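Looking After a Pair of Hand-Held Grippers: Your Questions

Last updated: May
Reading time: 4 min

I get the same handful of messages every week about keeping these grippers in shape, so I finally put my answers in one place. 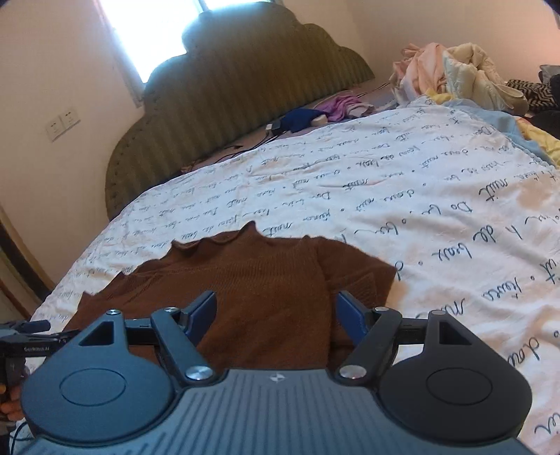 Leidy Apaza wrote to me that her pads stopped meeting in the middle after a month of folding clothes, and she wanted to know if she had to replace the whole front end. No! Start with the first question below, Leidy, and write back if it doesn't help.

My finger pads don't line up when they close. What now?

Nine times out of ten it's a screw at the tip of a link arm. Open the gripper all the way, set it on a towel and wiggle each arm sideways with two fingers. If one has more play than its twin, snug up the small screw at that joint first, then the big pivot cap at the lower end. Small turns, please. I once cranked a pivot cap down so hard that the trigger wouldn't spring back, and I spent a whole Saturday undoing it.

How often should I check the screws?

I do it every 30 hours of use. My friend Tam does it when something rattles, and Tam also buys a lot more screws than I do. If you fold heavy stuff all day (sweaters, jeans, bath towels) go a little sooner.

Do you use threadlocker?

On the small screws, yes, the removable kind, a dot the size of a pinhead. I leave the pivots dry because I adjust them too often.

There's fuzz everywhere. How do I get it out?

Knits are the worst for this. Lint works its way in behind the pads and winds itself around the joints until the whole thing feels gritty. I use an old soft toothbrush and tweezers, with the gripper pointed at the floor so the fluff falls out and not farther in. Skip the canned air — it packs the lint right into the corners you can't reach.

Can I wash the pads?

Take them off and wipe them with a damp cloth and a drop of dish soap, then let them dry overnight. Mine came back slippery once when I got lazy with the rinsing, and every sleeve I picked up slid right out again. Rinse twice.

Should I swap one pad or both?

Both. A new pad against a worn one grabs unevenly and the cloth twists as you lift it. I write the month on the back of each pair with a paint pen.

Do I have to recalibrate after all this?

After cleaning, no. After touching a pivot or changing pads, yes. I close the gripper fully, save that as zero, open it fully, save that, then run 10 slow open-and-close cycles and look at the numbers. If the closed reading drifts, something's still loose and you're back at question one. Sorry!

What do I do with the cables?

Leave a loop of slack by the handle so your wrist doesn't tug on the plug. Before each session I run my hand down the full length and feel for kinks. A cable that only drops out when you turn left is a bad cable, no matter how nice the plug looks. Label the two ends too, or you'll mix up left and right at some point.

Anything to set up before folding on a bed?

Pull the sheet reasonably flat, push the other laundry to the far end and lay out one piece at a time. Then do a dry run: reach to every corner with both grippers open and see if a cable snags or the housings bump each other. I'd much rather find that out before I hit record.

How do you store them?

Open, never clamped shut, in a box with a lid. Pads left squeezed together for weeks take a set, and then you get that little gap at the tips that drives everybody crazy.

Comments

Magdalini Nikolaidis
The toothbrush thing works great. I'd add a strip of masking tape, sticky side out, for the last bits behind the pads.

Valness
Do you redo zero if the gripper has been sitting in a cold car? Mine reads a hair off until it warms up.

Reply from the author
I let it sit indoors for half an hour first, then check. Usually the reading comes back without me touching anything.

Leidy Apaza
It was the screw on the left arm. Quarter turn and they meet again, thank you! Ordering pads anyway, both of them.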